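Govora Hall Opens Fruit Pantry for Residents

Govora Hall, the student residence at Istport College, has opened a fruit pantry on its ground floor, offering fresh produce at no charge to all residents during the fall term. The service began in October and is open each evening from 5:30 to 8:00.

The pantry is run by the Office of Residence Life and supplied by Abou Zeid, a produce wholesaler with a warehouse near the college's east gate. Deliveries arrive 2 mornings a week. Under the agreement, the wholesaler provides fruit that is ripe and sound but too uneven in size or skin to be sold in cases to stores.

"Students told us that the nearest grocery store is a 30-minute walk and that the dining hall closes before many evening labs let out," said Mi-kyung Do, director of residence life. "Fruit was the item they asked for most often."

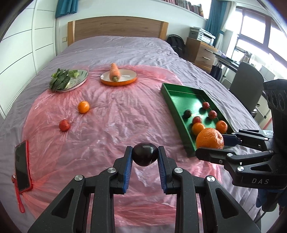
Residents may take fruit up to their rooms, and the office has issued short guidance on keeping it there. Fruit should be stored away from radiators and direct sun, and anything soft should be eaten first. Plums and oranges, such as the dark, glossy plum and the large orange with the slightly wrinkled peel seen over the pink sheet, do not keep for the same length of time. Ripe plums should go into the shared refrigerator on each floor or be eaten within a day or two, while oranges may be left out for about a week. A little wrinkling in the peel is no cause to throw an orange away.

The pantry occupies the former mail room, which was fitted with shelving and a sink over the summer. In its opening week it served 64 residents - more than the office had planned for - and the evening hours were extended by half an hour as a result.

Everaldo Vieira, who manages the building, said peels and pits should go in the green-waste bins beside the loading door and should not be left in hallway trash cans.

Residents with food allergies or other dietary needs may contact Saodah Entili at the residence life desk. The pantry will close for winter break and reopen with the spring term.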